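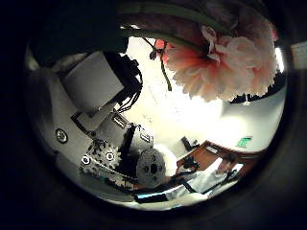 Fake flowers on a work table, quick version

Takes ten minutes if you don't fuss. Artificial stems, a vase, whatever cup is lying about.

1. Clear one end of the table. Just one end. Stuff can stay at the other.

2. Fluff the petals. They come squashed flat out of the box. Thumb in the middle, push outwards, work round. Frilly edges last, gently, they fray.

3. Bend the stems before they go in, not after. Slight curve, big bloom leaning over a bit. Dead straight looks like a shop display.

4. Big pink one first, paler one lower down. Then the little yellow bits and the leaves to fill gaps. Dark vase is best, hides the wires and teh plastic ends.

5. Weight in the bottom. Gravel, dried beans, anything. Top heavy otherwise.

6. Near the window if you can. Coral and pink go a bit muddy under ceiling spots, much nicer with sky behind. Turn the vase every so often though, strong sun fades the one side.

Got a computer on the same table? Keep the flowers back from it so leaves don't poke the screen. And put light plastic cups somewhere they wont get knocked, mine are forever on their side.

Dusting: hairdryer, cool setting, once a month. Soft paintbrush for the middles.
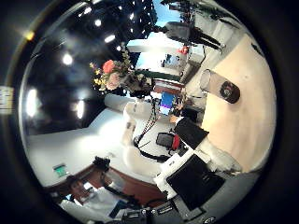 Anum Butt wrote in to say that rice works better than gravel for the weight, as it packs round the stems and they stay where you put them. She also does her dusting outdoors, with the vase left inside.

Fair enough, will try rice. Real stems are another page, coming in June.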